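Gadlow Water Softener - Owner's Guide
Section 4: Setting the Hardness and First Regeneration
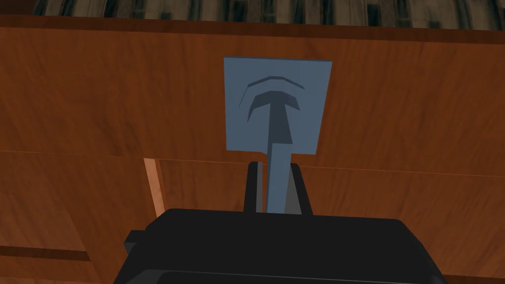
What hardness number should I enter?
Use the figure from a test of your own tap water, in grains per gallon. The number on your town's website is an average, and averages are a poor guide to one kitchen. Homes on the Millville supply can differ from one street to the next.

Before you start
The valve ships set to 13 grains. That is a guess made at the factory. Treat it as one.

1. Run the cold tap for two minutes, then fill the test vial to the line.
2. Add drops one at a time and swirl until the color changes. If you lose count, start over.
3. Press and hold SET until the display blinks.
4. Enter your hardness with the arrow keys. Press SET again.
5. Enter the time of day. Check the PM light - a wrong setting here means the unit regenerates at lunch.
6. Pour in salt pellets until the tank is half full. The "fill to the top" advice printed on many salt bags mostly helps the people who sell salt.
7. Open the bypass valve slowly, a quarter turn at first.
8. Hold REGEN for five seconds. The first cycle takes 143 minutes.

Note: The display may show 2,564 gallons remaining after the first cycle. This is worked out from your settings and isn't a measurement. If the hardness is wrong, so is the gallon count.

Note: Additives that claim to "boost" the resin, including the Tkachenko tablets sold in some stores, are not needed. We have seen no test results that would change our minds.

CAUTION: Do not use rock salt. It leaves grit in the brine well.

CAUTION: Unplug the unit before you take off the valve cover.

If the water still feels hard
Test again at a tap you know is softened. Outdoor taps and some kitchen cold lines are often piped around the softener, and plenty of service calls end there. If code 437 shows, the brine draw has failed. Clean the injector screen (Section 7) and repeat step 8. For parts, contact the Skultville service desk and have your model number ready.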